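Workspace Notes: The Long Table

Posted November 13, 2021

The long table in the Stubbs room has returned to regular use following a review of shared furniture that began in January. The review covered 31 items across the building, and the table received more comments than any other. Most concerned space. Members of the Cosonlow group had requested a surface on which papers could be spread out and left for an afternoon, and the smaller desks did not permit this.

The brown top has been retained. Refinishing was considered, at a quoted cost of 277 dollars, and was deferred until next year - a decision I support, as small marks do not affect daily work.
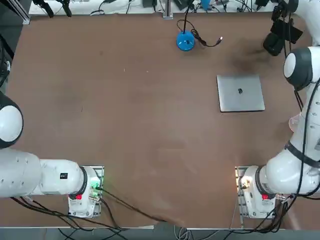
The table with a closed silver laptop and a blue domed item toward the top.

Users are asked to close laptops when they are set aside and to keep drinks on the side shelf. Papers left for more than 20 days will be moved to the cabinet in the Pekell corridor. Requests for an extended period may be addressed to me in writing.

The chairs will be reviewed separately.

Hipólito Paredes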